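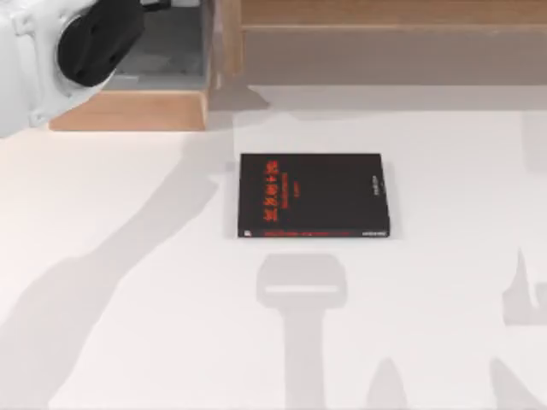 3.2 Set-up and upkeep of the simulated book cell

The Kiren cell is the simulated copy of a two-arm work place at our laboratory in Melbridge. In it, a robot must take a book from a white table and put it on a wooden shelf behind the table. This section explains how the cell is set up before a series of runs and how we keep it in order between them.

Every run begins from a stored start state. The arms are placed first, both raised clear of the table, and the book is placed after them. We chose this order after some early trials in which the book was loaded first and was pushed by an arm on its way to the start pose. In the start state shown in Figure 2, the book lies closed and flat, with free table on all its sides. Its long edges are nearly parallel to the front of the shelf. One white arm is above the work area at the upper left. The second arm is out of the view, but its shadow can be seen on the table below the book.

Figure 2. Start state of the Kiren cell. The black book with red print lies near the center of the table; the shelf is at the back.

Shadows are a part of the set-up and need their own check. The light comes from above and behind, so the arms throw long soft shadows toward the front of the table. In the first version of the cell the shadows were switched off to save computing time. The policy trained in this version worked well in the simulator but often stopped on the real table when a shadow came close to the book. Since then we keep the shadows on, and the light position is saved together with the start state. If somebody moves the light for another study, the saved value must be loaded again before the next run.

The cell was rebuilt once. After an update of the Wetier physics library, the book began to slide slowly while no arm was touching it. The reason was the contact margin of the table, which the new library reads in another unit. We corrected the margin, increased the number of solver steps from 6 to 8, and let the book rest for 100 time steps before the arms are released. A run is now refused if the book has moved in this rest time.

The joint zero positions are compared with the real arms after each service of the real cell. We use the Frerichs calibration routine for this, in the same form on both sides. When the difference at one joint is larger than the limit, the offset is changed in the simulator only, and all stored start states are made new. Old start states are kept in a separate folder, so that earlier results can be repeated.

The results in Section 4 come from 463 runs made with the version of the cell frozen on Oct 20, 2020. Runs which were refused by the rest check are not counted in this number. They are listed by cause in the appendix.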